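Getting a whiteboard properly clean (the Foscombe workshop way)

Quick one, people keep asking. 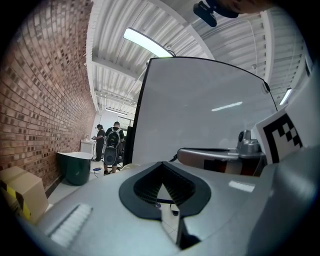
Gert Rampersad reckons spray straight on the board is fine if you're quick. Maybe on a small one. On a big one it runs down behind the bottom edge and you get drips for days, so spray the cloth.

What you need: two soft cloths, washing up liquid, warm water, a drop of surgical spirit for the old marks. No kitchen roll, it leaves fluff.

1. Dry wipe first. Top to bottom, overlapping.
2. Stubborn bits: go over the old line with a fresh marker, wipe off while wet. Works on most.
3. Still there? Spirit on the cloth, 5 seconds, rub lightly. Window open.
4. Soapy cloth all over. 200 ml water, one squirt, no more or it smears.
5. Rinse with plain water, then dry with the second cloth. Dont leave it to drip dry.

Check it against the ceiling light, stand to one side. Streaks show up straight away. Do the edges last, the dirt collects there and you'll only drag it back accross.

Full wash once a month does us. Last one was June, bit overdue.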